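How Building Bricks Hold Together

Building bricks are made of plastic. On top of each brick are small round bumps called studs. A brick with two rows of 2 studs is known as a two-by-two.

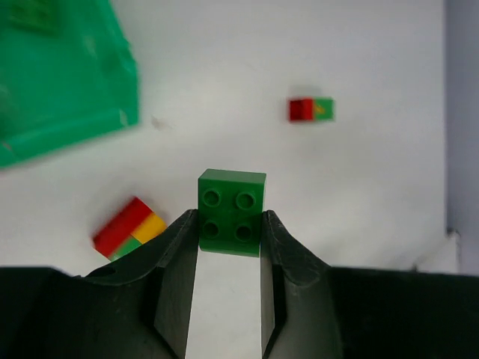 The underside of a brick is hollow. When one brick is pressed onto another, the studs fit tightly inside it and the walls grip them. This grip is called friction.

Bricks of different colours can be joined - red on green, or green on yellow.
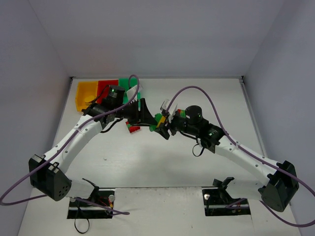

To take a model apart, pull the bricks straight upwards. When you have finished, please sort them and return them to the trays.
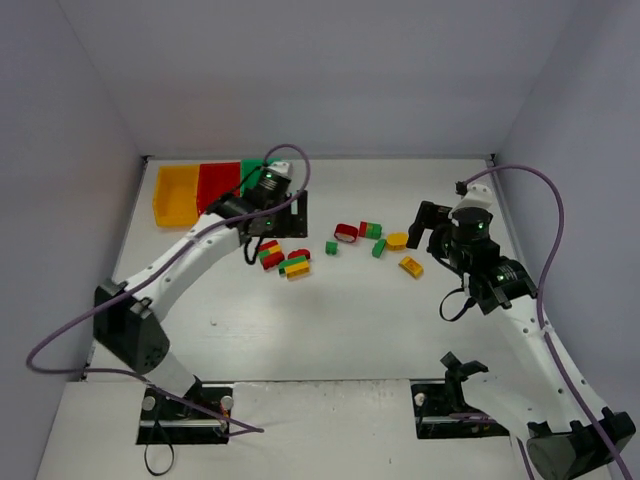 Toy bricks on a white table, with yellow, red and green trays at the back.

Finside Learning Pages, July 2018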